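Grudville Robotics Club
Minutes of the April general meeting

Iraís Sandoval opened the meeting at 5:30 p.m. in the Arellano lab. Attendance is on the sign-in sheet. Minutes of the March meeting were approved with one correction: the spare motor controllers are in cabinet B, not cabinet D.

1. Budget

The balance is $281 after the purchase of wheel hubs and two spools of cable. The reimbursement for the Firedetti entry fee has been submitted and has not come back yet. No new purchases until it does, except fuses and tape.

A member asked whether the club could pay for a second battery for the rover. Iraís said to bring a price to the next meeting. The current battery lasts nearly 60 minutes with the camera on and the laptop powered separately.

2. Rover project (Firedetti outdoor course)

The navigation group reported on the route work. The Firedetti rules call for the rover to follow a paved course on its own, stay off the curb and the grass, and stop inside a taped box at the end. Remote control is allowed only for the emergency stop.

The group has been working on the open pavement near the Stanard building. The lane-finding code was written indoors on the gym floor, where the only lines are painted ones. Cracks and slab joints are a different problem. The edge detector scores any long dark line highly, and a joint that runs straight ahead can score higher than the curb. Members looked at the view down the pavement and discussed which lines the code should keep.

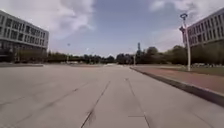 Pavement test area, with the brick or tile sidewalk and curb on the right.

Discussion:

- One proposal was to use color. The sidewalk is reddish-brown and the pavement is pale grey, so the boundary between them can be found without depending on the edge detector. The concern is that the Firedetti course may not have brick next to it.

- A second proposal was to ignore any line with the same surface color on both sides. This would drop most cracks and joints and keep the curb. It would also drop painted lines unless they are handled separately.

- The curb shadow came up again. It is thin in the picture, but the width changes with the time of day and the code should not rely on it. The group will record at more than one time of day.

- The left side has a low curb and hedges a long way off. It was agreed that the rover should follow the right curb only and treat the left side as open.

Motion to try the second proposal first, with color as a backup check. Seconded and passed. The code goes on its own branch until it has been run on all the saved recordings.

The mechanical group asked for the speed limit to stay where it is. The front caster has been catching on uneven slab joints in the drive tests, and a larger caster needs a new bracket. The bracket drawing is done. Printing is waiting on the lab printer, which has a clogged nozzle.

3. Safety

Two people go with the rover on every outdoor run. One holds the stop button and does nothing else. The stop button must be tested before the wheels touch the ground. This was skipped at least once last month and is now on the checklist taped inside the case lid.

Stay off the grass strip with the cart.

4. Beginner sessions

The beginner group finished the line-follower kits and wants to move on to distance sensors. There are enough sensors if people work in pairs. Several kits came back without their screws. Please check the bags before returning them.

5. Other business

The club shirt order is postponed until the reimbursement arrives.

The key to cabinet B sticks. Lift the door slightly while turning it.

Action items

Iraís Sandoval: follow up on the Firedetti reimbursement; ask about the printer nozzle.
Navigation group: new branch with the same-color rule; more recordings.
Mechanical group: print and fit the caster bracket.
Beginner group: kit inventory, including screws.

Meeting adjourned at 6:40 p.m.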